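Why does a shiny tray show two kinds of light?

Light travels in straight lines until it meets something. Some materials let it through, some soak it up, and some send it back. Sending light back is called reflection.

Smooth surfaces

A mirror is very smooth. Light that hits it at a slant leaves at the same slant on the other side. All the rays keep their order, so you see a clear picture of whatever is in front of the mirror.

Rough surfaces

Paper looks flat, but under a microscope it is full of bumps. Each ray hits a bump at a different slant and goes off in its own direction. This is called scattering. Scattered light reaches your eye from every part of the page, and that is why you can read it from any chair in the room.

In between

Many everyday surfaces do both jobs. Plastic is a good case. Part of the light bounces off the top as it would from a mirror, but weakly. The rest goes a little way in, meets the colouring inside and is scattered back out. Yellow colouring soaks up most of the blue light and returns the red and green, which your eye mixes into yellow. The floor of a yellow plastic bin can therefore show its own colour and a pale reflection of the lamps overhead.
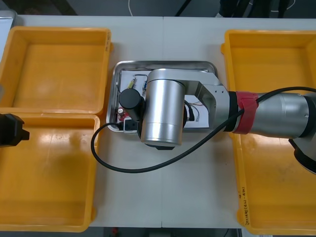 Try it at home

You need a torch, a plastic lid, a metal spoon and a sheet of white paper.

1. Make the room dark.
2. Shine the torch at the paper from one side. Note how evenly it lights up.
3. Do the same with the spoon, then with the lid.
4. Move your head slowly. The bright spot on the spoon moves too — the paper stays the same.

Words to know

Ray: a straight path that light follows.
Scatter: to send off in many directions.

Written by Maribel Palomino for the Tasinley science pages, July 2021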